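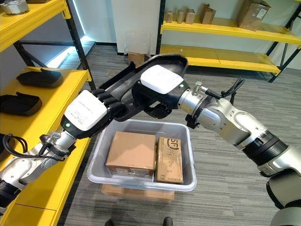

How to paint a set of tabletop miniatures

Home | Games | Painting | Rules Help | Contact

By Adesuwa Okafor
08/06/1999

These steps are for plain metal or plastic figures at the usual fantasy gaming size. I used the goblin band from the Mandar boxed set, but any figures will do. Allow an evening for cleaning and undercoating and another two for colour.

1. Clean the figures. Trim the mould lines with a sharp hobby knife, cutting away from your fingers. Go over rough spots with a fine file. Wash everything in warm water with a drop of dish soap, rinse and leave overnight.

2. Glue them to their bases. Superglue for metal, plastic cement for plastic. If a metal figure is top-heavy, glue a small washer under the base.

3. Undercoat. Spray outside on a dry day from 40 cm away, in short passes. Grey suits most colours. Black is better if the figure is mostly armour. Two thin coats cover better than a thick one, which will fill in the faces.

4. Block in the main colours. Thin the paint with a little water until it flows off the brush. Do skin first, then cloth, then leather and metal. Work on the whole group one colour at a time. I do 14 figures in a batch and find more than that tedious.

5. Shade. Mix brown or black paint with water, roughly one part to five, and brush it into the folds. Soak up any pools with the corner of a tissue.

6. Drybrush. Put a lighter shade on an old flat brush, wipe nearly all of it off on a rag, and flick it across the raised parts. Fur and chain mail come up well this way. Faces do not, so paint those highlights by hand.

7. Finish the bases. Spread white glue, dip in sand, tap off the extra and paint it when dry.

8. Varnish. Gloss first if the figures will be handled a lot, then matte over the top to take the shine off. Leave them a full day before they go back in the box.

Rinse your brushes in cold water and store them with the bristles up. The Ukitz size 1 brush I started with lasted until December.

Last updated: step 5 mix corrected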